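Posted by Florante Manalastas in March
14 comments

The battery drain on my Skordale scooter

The scooter sat in the garage for most of the winter, and by the time I wanted to ride it again the battery was flat. I charged it overnight and it was flat again in four days. The battery is less than a year old, so I didn't want to buy another one before I knew where the power was going.

I started with the meter in series on the negative side. Key off, everything off, negative cable disconnected, one probe on the cable and one on the battery post. My meter is an old Derko with a ten amp range and a milliamp range, and you should always start on the ten amp one. If somebody turns the key while you're on the small range, the fuse inside the meter goes. I know the price of that fuse because I've bought three.

The reading was 185 milliamps. A scooter with a clock and nothing else should be down at a few milliamps, maybe less. At 185 you lose well over four amp hours a day, and this battery holds 18. That matched the four days almost exactly.

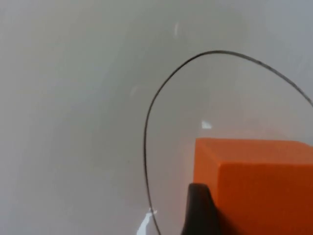
Thin black line on the pale surface

Next came the fuses. There are six in the box under the seat. I pulled them one at a time, looked at the meter, and put each one back before pulling the next. The first four did nothing. The fifth, marked ACC, dropped the reading from 185 to almost zero.

The ACC fuse feeds the horn, the clock, the turn signals and a socket in the glove box. On my scooter it also feeds a phone charger that the previous owner put in. I unplugged the charger and the reading didn't change, so I put it down to the wiring and lost most of an evening peeling tape off the loom for no good reason.

Sorin Ghiță came by and asked if the regulator was on that circuit. I said no, the diagram has the regulator on the main fuse. He pointed at a brown wire that had been spliced in behind the headlight and followed it back with his finger. Somebody had fitted an aftermarket regulator, a Poltness, and taken its sense wire off the ACC line before the switch. The sense wire was live all the time. A healthy one shouldn't pull much even then, but this one had gone bad inside and was passing current to ground.

I unplugged the regulator and the meter went to 3 milliamps. That is the clock.

A new regulator cost less than a battery. I moved the sense wire to the switched side of the ignition with a proper crimp and heat shrink, and I ran it away from the steering head so it won't chafe. With the engine running at a fast idle I get 14.2 volts at the battery — a little under 14 with the headlight on. The odometer says 2,313 miles, and it has started every morning for two weeks.
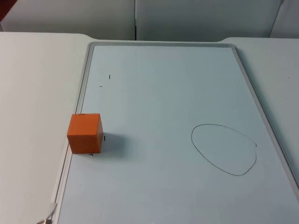
Can I do this test with a clamp meter instead?
Most cheap clamp meters only read AC, and the ones that do read DC are usually not accurate down at a few milliamps, so use a regular meter in series for this.

A few things I would do differently. I would wait a few minutes after connecting the meter before I wrote anything down, so any alarm or clock module can settle. I would also look for added wires before taking apart the factory ones. The factory loom on this scooter is fine. Every problem I've had with it has been in something added later, including one bad ground that I added myself.

If you find your own drain is on the main fuse and not on one of the small ones, unplug the regulator first. It takes a minute and you don't have to cut anything. After that, check the starter relay and the ignition switch, in that order.

I still have the old regulator on the shelf. I want to open it up and see which part failed, but it's potted in hard epoxy and I haven't found a good way in yet.

46 shares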